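Budget for second picking cell, what would you cut?

flemness_dave
Quote for cell two came back from Reltport. The arm is fine, it's the extras. They want 1191 for a new bin and fixture plate, plus 512 for cable dressing. Cell one runs with a bin clamped to the bench.

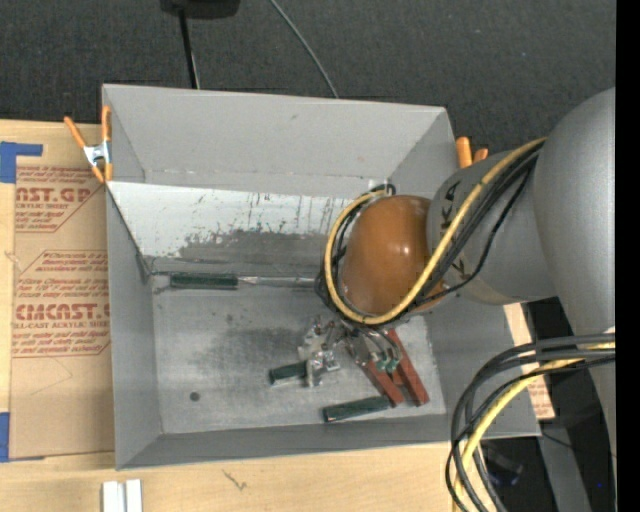
Cell one, hand tools in the grey bin

Grabner
Skip the fixture plate. Two decent clamps cost next to nothing. I'd pay the 512 though, those cables loop right around the wrist.

e_gisler
Disagree on the plate. If you ever swap bins you'll want it to go back in the same spot. Put 500 aside and get a local shop to make one.

flemness_dave
Galstead quoted me 220 for a plain plate, no dowels.

e_gisler
Get the dowels.

Grabner
Still reckon clamps will do. When's the order due?

flemness_dave
End of June.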